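丸い木のトレー「Staltent」、10月に発売します

株式会社Clevura 広報より

こんにちは、Clevuraの広報担当です。いつもはもう少しかしこまった文章でお知らせをお送りしているのですが、今回の新商品は企画会議の最初から私もずっと横で口を出していたので、自分の言葉で書いていいよ、と許可をもらいました。少し長くなりますが、おつきあいください!

このたび弊社の暮らし道具シリーズ「Rirport」から、縁つきの丸い木製トレー「Staltent(スタルテント)」を発売します。サイズは2種類。ひとり分のお茶とおやつにちょうどいい小さいほうと、お皿を並べて果物を出せる大きいほうです。

丸いトレーって、お店で見るとかわいいのに、家に持って帰ると置き場所に困ったりしませんか。私は困りました。四角い食卓に置くと角が余るし、棚に立てると転がるし。それでも丸にこだわったのは、何人かで囲んだときに、どこに座っても手の届き方が変わらないからです。試作品を会社の休憩スペースに置いてみたら、いつの間にか誰かのみかんがのっていて、翌日にはおせんべいが増えていて、ああこれは丸でいこう、と決まりました。

縁について

いちばん時間をかけたのが縁の高さです。低いと、持ち上げたときに丸いものが転がり落ちそうで怖い。高いと、今度は中のものが取りにくい。試作は全部で26枚つくりました。工房の方には途中から「また縁ですか」と笑われていましたが、最後の1枚を手にしたときは、みんなで「これだ」と声が出ました。浅めなのに、ちゃんと安心感があるんです。

木の色は明るめを選びました。果物の赤や黄色がきれいに見えますし、白いお皿をのせても重たい印象になりません。

りんごと、お皿と、マットと

トレーの上に何をどう置くか、これは本当に好みが分かれるところです。私は断然、敷物を使う派。木の上に淡い色の丸いマットを1枚敷くと、そこが「今日の主役の席」になります。りんごひとつでも、ぽんと真ん中に置くだけで、なんだかちゃんとした感じが出るから不思議です(中身はただのおやつなのに)。

白いお皿は真ん中に置かず、端に寄せるのがおすすめです。むいた皮や芯の行き先にもなりますし、切った分だけお皿に移していけば、マットの上はいつまでもすっきりしています。丸の中に丸、その横にまた丸。形がそろっていると、少々ずれていても気になりません。

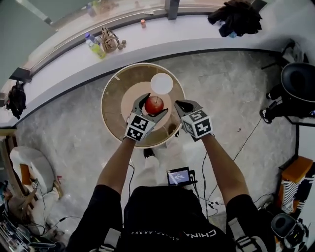
低い台にのせて使う

Staltentは食卓だけのものと思わず、ぜひ低いところでも使ってみてください。背の低い台にのせると、床に近い暮らしのちょっとしたテーブルになります。石目調の床のような冷たい印象の部屋でも、明るい木の丸がひとつあると気分がやわらぐ、というのは私の勝手な感想ですが、社内でもわりと賛成してもらえました。

台は、トレーの底がしっかりのる安定したものを選んでください。専用の台はないの?というお声もすでにいただいています。こちらは検討中で、まだお約束できる段階ではありません。すみません!

窓辺のカウンターが飲みもののボトルやかばんでいっぱいになってしまう、という方にもいいと思います。細長いカウンターはつい物置きになりがちで、私の家もまさにそれです。おやつの場所だけトレーに移してしまうと、片づけるときはトレーごと運べばいいので、ずいぶん気が楽になりました。

お手入れのこと

使ったあとは、かたく絞った布でふいて、風通しのいい日陰で乾かしてください。食洗機には対応していません。果物の汁がついたら早めにふき取るのがコツです。私の試作品には桃のしみがひとつ残っていますが、これはこれで気に入っています。

販売について

発売は10月、Clevuraの直営店とオンラインショップで取り扱います。初回のご用意は大小あわせて114枚です。少なくてごめんなさい。木目を1枚ずつ見ながら仕上げているので、一度にたくさんはつくれないのです。丸いマットは、同じ時期に生活雑貨店Ghoneimさんの店頭でも、Staltentに合わせた色を並べていただけることになりました。

取材や商品の貸し出しをご希望の媒体の方は、弊社広報窓口までお気軽にご連絡ください。お店での実演のご相談も歓迎です。りんごはこちらで持っていきます。

株式会社Clevura 広報担当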